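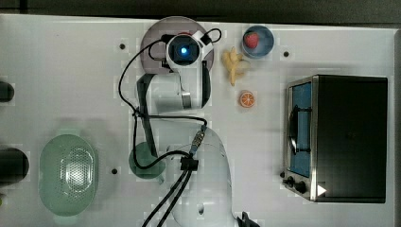
The kitchen table at Gedville, arm over the plate.

Kitchen table project: where we have got to

The Barasa group has been collecting examples on the kitchen table since December, and Kendra Leclerc asked for a short account of it for readers in the other groups. The aim is simple to state. We want one learning system that can be told "put the strawberry in the bowl" or "put the ketchup on the plate" and do it, wherever those things happen to be lying. To get there it has to be shown the job many times, by a person, with the arm.

The set so far holds 707 examples that we are happy to keep. Each one is a single short job from start to finish, with the overhead view, the view from the wrist and the positions of the arm's joints all stored together. A sentence goes with each, typed in by whoever was driving. Those sentences have caused more discussion than anything else. Harvey Bélanger writes "banana to plate" and Mereana Lowther writes "pick up the banana and put it on the pink plate", and for a while we tried to make everyone write the same way. We have stopped doing that. The system will be spoken to by different people, so it may as well learn from different people.

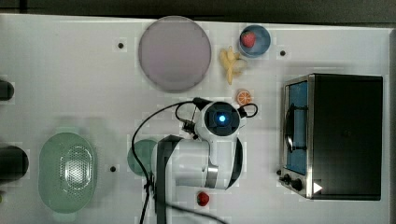 Food is what we move most. The toy strawberries are the easiest to grip and the banana is the worst, as the strips of peel give the fingers several places to catch and most of them are bad. New drivers start on strawberries and go on to the banana when they feel ready. The toaster oven and the colander stay out for nearly every session, even when the job has nothing to do with them. We want the system to learn to leave things alone as well as to pick them up, and it can only do that if there are things on the table to leave alone.

Between examples the driver moves at least two objects by hand before starting again. This is the dull part and it is also the part that gets skipped late in the afternoon. Fatima Mokoena went through the first batch and found a long run of examples in which the bowl had not moved at all. We kept them, but they are marked, and they will be used less in training. Please move the bowl.

A session is 25 examples, after which the driver swaps with someone else. We tried longer ones at Fisden in the autumn and the movements got sloppy towards the end – wide swings, late closing of the fingers, a good deal of nudging things into place. The system copies all of that faithfully. It will copy a hesitation too, so if you need to stop and think, stop before you press start.

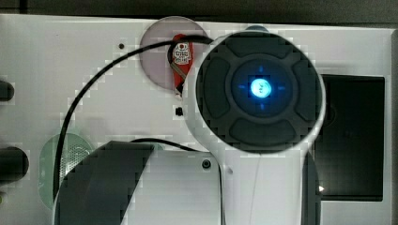 Cables have been the other nuisance. If one swings across the overhead view at the wrong moment, it hides the object just when the fingers close. Simone Lacerda now checks the run of them at the start of each session, and anyone driving should do the same after the arm has made a big turn. An example where the object was hidden for a moment is still worth keeping. One where it was hidden throughout should be thrown out and done again.

Failures are a separate matter. If you drop the object and pick it up again, carry on and finish, and tick the "recovered" box on the form. We have too few of these and they are useful. If you knock something off the table, end the example there and mark it as failed. Do not delete it. Fatima would like to see the failures as well, and she is the one who has to explain the numbers.
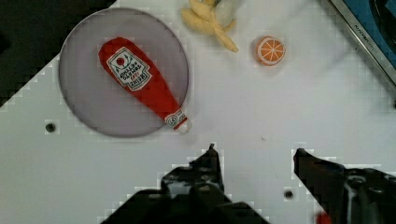
The ketchup bottle has been added to the list of objects for the next round. Approach it slowly, line the fingers up across the bottle and not along it, and check the wrist view before closing. Jobs for the bottle are plate to table, table to plate, and plate to colander. The oven door will come later, once we have agreed how far open counts as open. Harvey has a proposal on that and would welcome others.

A first training run on the full set is planned with the Rarnau team, who have the machines for it. They have asked for all the typed sentences to be checked for spelling, but not rewritten. Kendra and Mereana are splitting that between them. When the run is finished we will try the result on this table, and then on the one at Fisden, which has different plates and worse light.

We have room for six more drivers. No experience with the arm is needed and the first session is for practice only, so nothing from it goes into the set. Sessions start at 10 a.m. and 2 p.m. Put your name on the sheet by the Gedville lab door or speak to Simone.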